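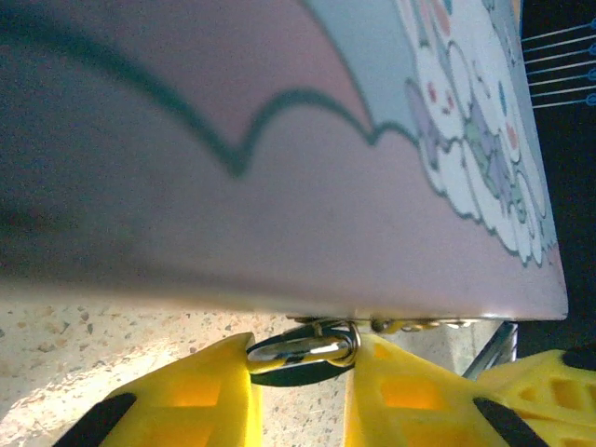 Heather Kereama wants the retention work split from the defoamer work from now on, with separate pages for each, so this entry covers only the wet-strength resin and the wash water. Anything on defoamer goes in the back section.

May, start of the second block on the Novwood furnish.

Carried over from the last entry: the resin lot we were using (Grevotow, the older drum) is down to the last few inches and I don't want to start a set on one drum and finish on another. Opened the new drum this morning. Solids by oven came out a touch lower than the old one but inside what the sheet allows. pH the same on both. The new one is slightly darker. Kept a jar of each on the shelf by the sink, lids taped.

Furnish is the bleached softwood from Novwood, soaked overnight, disintegrated in the usual way, then diluted in the big tank. Freeness 498 on the first cup, and the repeat was close enough that I left it. Grammage target for the handsheets is 60. I know the customer's grade runs heavier, but at 60 the differences show up sooner and we waste less pulp.

Dosing plan:
Blank, no resin
Low dose
Middle dose
High dose
High dose with the Grernow promoter added first

Resin goes in with the stirrer at the middle setting. Contact time 30 seconds before the sheet is formed. I did the first pair by counting in my head and then threw them out and used the timer. Sheets are marked in pencil on the wire side, lower corner.

Pressing: two presses, fresh blotters every time. The blotters from the old box are leaving fluff on the sheet, so those are now for spills only. Drying on the drum, then the curing oven, then the conditioned room overnight.

10:40. The blank sheets look fine. The low dose sheets came off the wire clean. The middle dose had a sheet with a pinhole near one edge, kept it but marked it so it doesn't go in the wet tensile set. The high dose sheets were stickier coming off the blotter than I expected. Not bad enough to stop.

11:25. Promoter set. Foam in the former on the first sheet, enough to see a ring on the wall after draining. Rinsed the former and made the second sheet with a slower pour, less foam. I think this is air from the pump and has nothing to do with the promoter, but there is no way to tell from two sheets. Make a blank with a fast pour next time and compare.

Wash water. The tank was on town water last week and on the softened line today. Conductivity is much lower today, and that alone could shift how much resin stays on the fiber. I should have checked this before the first sheet. Took a sample of the white water from each dose and stoppered them. Hardness on the softened line measured with the strips, reading under the lowest color. Hardness on the town line was 200 on the same strips, which are not very precise, but it gives the idea.

So the comparison with last week's sheets is not a fair one. Within today's set everything is on the same water and can be compared.

14:10. Wet tensile on the cured pilot sheets from last week, since the rig was free. Soaked, blotted once, pulled. The spread inside a single dose was wider than the gap between the low and middle doses. Jaw slip on at least two strips, you can see the polished mark where it slid. Changed the jaw faces to the rubber ones and repeated on what was left. Better. Did not repeat the blank, there were no strips left.

Note on the jaws: the rubber faces are in the second drawer, in the tin, with the small hex key. Please put them back in the tin.
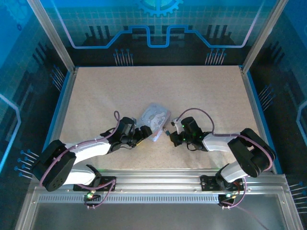
Fanni Pintér asked whether the curing step is hiding the difference between doses, and whether it would be better to test a set straight off the drum as well as after the oven. I think she is right to ask. The oven pushes the resin close to full cure whatever the dose, while on a real machine the reel comes off partly cured and gains strength over the following days in the warehouse. If we only test after the oven we are comparing end points.

Plan, then: split each dose in half. One half goes through the oven as now. The other half goes straight to the conditioned room and gets tested the next day, and again after a week if there are enough strips. This means making more sheets per dose, so I would drop the low dose, which told us the least.

Other things from today:

The stirrer on the left bench has a wobble again. It is the collar, not the shaft. Tightened it, it held for the afternoon.

Bíró sent the safety sheet for the promoter, revised version. The storage temperature has changed, the upper limit is lower than before. Our shelf by the window is no good for it in summer. Moved the bottle to the cool cabinet and wrote the new limit on the label. The old sheet is out of the binder.

Out of pH 7 buffer, one sachet left. On the order list.

Cleaning: resin in the small dosing beakers sets hard if they are left over lunch. Warm water straight away, then the brush. Two beakers were left today (mine) and they are soaking. If they are still cloudy tomorrow they go in the glass bin.

Do not pour leftover resin dilutions down the sink. They go in the blue-lid container with the date on it. The container is three quarters full, so it needs to go out with the next pickup.

16:50. Cured sheets in the conditioned room, top rack, with the dose slips clipped on. The promoter sheets are on the rack below. Nobody should move the racks before the morning reading, the humidity takes a long time to settle in that corner.

For the next session:
Check which line is feeding the tank before anything else
Blank with a fast pour, blank with a slow pour
Oven and no-oven halves for the middle and high doses
Promoter set repeated, with three sheets instead of two
White water samples: charge titration, all in one sitting
Strips cut on the Sunday if I am in, otherwise first thing

Old drum of Grevotow: do not mix the remainder into the new one. I have put tape over the tap. If Heather wants the last of it for the retention work she can draw it off, and after that the drum can be rinsed and sent back.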